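Bremitz Animation: Progress Report to the Nesismont Screen Fund
Project: Sadthorpe (animated series, season one)
Reporting period ending May

1. Production status

All seven scripts are locked. Episode 5 was rewritten after the fund's notes on the second act, and the harbor sequence now runs before the trial. Storyboards are finished for episodes 1 through 4. Animatics for 1 and 2 have been approved by series director Ivana Rivadeneira; episode 3 is with her for timing changes.

The season is budgeted at 2,044 shots. Of these, 978 have cleared layout and 681 have cleared animation. Layout is on schedule. Animation is two weeks behind, mainly in episode 2, where the crowd shots took longer than bid.

2. Voice cast and recording

Josefina Ojeda is contracted for the lead role of Mittal and has recorded episodes 1 to 4. Patricio Sotomayor joined in April as the ferry pilot, replacing an actor who withdrew over a scheduling conflict. His lines in episode 1 were recorded again and have been cut into the animatic. Two supporting parts in episode 6 are not yet cast. Pickup sessions are planned for the end of the summer.

3. Music

Nhyira Issahaku has delivered the main title theme and cue sketches for the first two episodes. Strings will be recorded live. The remaining cues will be built from samples, as stated in the application.

4. Rendering and equipment

Test renders of the episode 1 night exteriors exceeded the per-frame target. The lighting team reduced the number of fog passes and moved rain to compositing, and frame times are now within the limit.
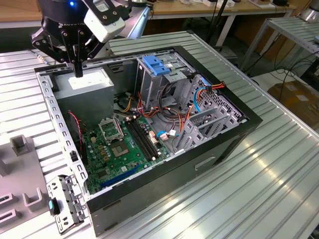
Storage use is higher than planned. Layout caches for approved shots will be archived at the end of each month. No change to the equipment line is requested.

5. Budget

Spending is within the approved total. Voice recording is slightly over its line and music is under. A transfer between the two is requested in the attached form.

6. Next period

Complete boards for episodes 5 and 6
Lock picture on episode 1
Cast the open parts in episode 6
Deliver a subtitled work print of episode 1 to the fund

Submitted by Wenceslao Arancibia, line producer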